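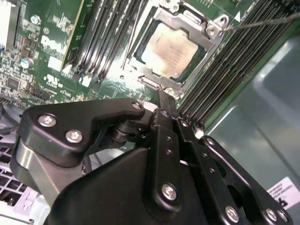

*Okonkwo*

A **processor socket** is the part of a computer motherboard which holds the central processing unit (CPU) and connects it with the rest of the board. In the server computers of the last two decades the socket is very often of the land grid array type, shortened LGA. In this type the pins stand in the socket, and the processor has only flat contacts on its lower side. The present article treats the socket mainly from the view of repair and second use, as it is practiced in the workshops of Lirolgate.

## Construction

The socket has a plastic body with a field of very fine contact pins. Over the body lies a steel frame, called the retention frame, with a load plate which can be opened on a hinge. When the plate is closed, it presses on the edges of the processor and leaves the middle part free. The pressure is kept by a bent wire lever, and some larger server sockets have two of them. The lever goes down at the side of the frame and is caught under a small hook.

The free middle part is the heat spreader, a metal lid that protects the chip and carries its heat to the cooler. On it the maker prints the model, the place of production and the lot number. These lines are often the only way to know a processor before it has been started, and in used boards they can be hidden. On a Dell server board, for example, the lid may be smeared with whitish-tan rests of thermal paste, so that the printing under it is only faint.

## Thermal paste

Thermal paste fills the small gaps between the heat spreader and the cooler. With the years it can become dry and hard. Old paste is not used again. It is taken away with a cloth without fibers and isopropyl alcohol, and the cleaning is done while the processor is still closed in the socket, so that no paste can fall between the pins. A pin that is dirty or bent may cause the loss of a memory channel, and this fault is easily taken for a broken memory module.

The Mokwood workshop in Lirolgate cleans the lid in 3 passes, the last one with a fresh cloth. Other workshops use a single pass with more alcohol. No difference in temperature between the two ways has been published.

## Surroundings of the socket

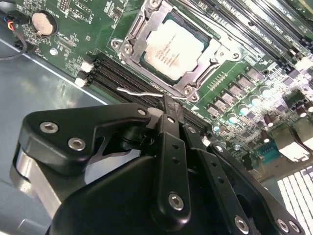
Memory slots are placed close to the socket because the signal paths between processor and memory must be short. In server boards they commonly stand in banks on both sides, parallel to each other, and every slot belongs to a channel of the processor. The order in which the modules must be filled is given in the manual of the board, and usually the slots have also a name on the board itself. Labels which begin with "DIMM CH" are of this kind: they are printed in white on the green surface between the slots, and the designation of the channel follows. The latches at the ends of the slots can be of white plastic, easy to find against the dark slot. The board also carries a coin cell, which keeps the clock and, in many models, the settings when the power is absent. After a change of the processor this cell is frequently renewed too.

## Removal and storage

Before the processor is removed, the computer is separated from the mains and the cooler is unscrewed crosswise, a little at each screw. Then the lever is pressed down, moved to the side and let up slowly. The processor is held only at its edges and lifted straight up. If the board is to be stored without a processor, a plastic cover is put on the socket. Most makers of boards do not accept a warranty claim for a board which arrives without this cover.

## Second use

Processors from old servers are much traded, as their price falls faster than their usefulness. Duto, a parts register kept in Lirolgate, had 3,185 entries in April, almost 10 percent of them for boards with bent pins. The register gives for each board the type of socket, the number of working channels and whether the cover is present. It does not give prices.

## See also

- Heat spreader
- Thermal paste
- Memory module
- Mokwood workshop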